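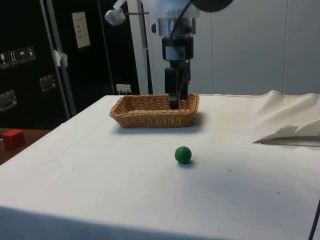
How do you decide where the rivers go on a made-up regional map?

Draw the height of the land first, then let every river run from high ground to low by the shortest slope. Rivers join on the way down and very seldom split.

Home | Maps | Towns | Downloads | About

Last updated March 2026

The Dimance valley sheet has been stuck since August over a drainage problem. The old version had the river leaving Lake Eze at both ends, one branch going north to Trendville and the other south to the coast. I drew it that way because both towns needed water. A lake with two outlets is rare and doesn't last, as the lower outlet cuts down faster and takes all the flow.

The fix was to close the north outlet and give Trendville its own stream, fed from the Studwood hills. Contours are now at 50 feet on the whole sheet. The surface of Lake Eze is at 290 feet and the saddle north of it is high enough to hold the water in.
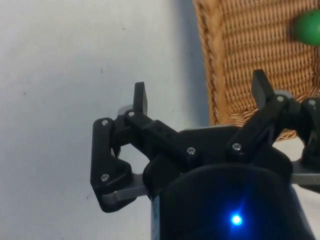 Moving the outlet broke 2 bridges and a mill. The bridges were easy. The mill now sits on a dry bed, so I relabeled it as a ruin and left the road in place. The ferry symbol moved to the south shore.

Labels took longer than the rivers. River names follow the curve of the line and are set in italic, with the baseline on the uphill side where there is room. There are 78 labels on the water layer, and the ones near the delta still collide with the road names. I may drop the smallest creeks at this scale and keep them for the town sheets.

The hill shading has not been redone. It still shows the old north valley as a deep cut, so ignore it there.

Comments

hexcrawler: Could the old north channel be a dry valley? That would let you keep the shading.

inkandvellum: Is the marsh west of Studwood still on the sheet? My group is camped in it.

Author: The marsh stays. The dry valley would work, and I'll try it on the next pass.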